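Getting a remix out of a song you don't own
Speaker notes — Mirela Rangel, Gremville music evening, August

Opening

Say hello, say who I am. I mix and remix for Pidow, a small label with 11 acts. Play the first 37 seconds of the Chraibi single, original version, then stop it. Don't talk over it.

Then the question for the room: which parts would you keep? Take two or three answers and move on.

What the label sends you

Stems, if you're lucky. For the Chraibi song I got the vocal dry, the drums as one stereo file, and everything else bounced together. No tempo sheet. The singer drifts ahead in the second verse, so I cut the vocal by phrase and lined it up by ear. Show the session here, vocal track only.

Mention the contract briefly. A flat fee is normal for a first remix. Ask in writing whether you get a credit in the track title, and who approves the final version.
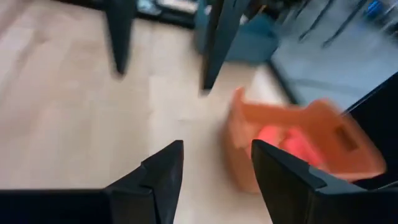

Three versions of one song

Play in this order, one minute each:

- Radio edit. Short intro, vocal in early, nothing strange.
- Club mix. Long drum intro so a DJ can get in and out. Only the chorus vocal stays.
- Said Farouk's remix, under his Tronari name. He dropped the chorus completely and built it on one line from the bridge.

I like the third one best. The label picked the second. Both are fine answers — they were selling to clubs.

If someone asks about sales: the 12-inch was pressed in 2000 copies, and the radio edit was download only.

Last part

Play my rejected mix. The bass is too loud and the break goes on too long. Let people say so. Then questions until 9:30, and leave the cables for the next speaker.

Contact: Mirela Rangel, c/o Pidow, Gremville | © Pidow | Back to top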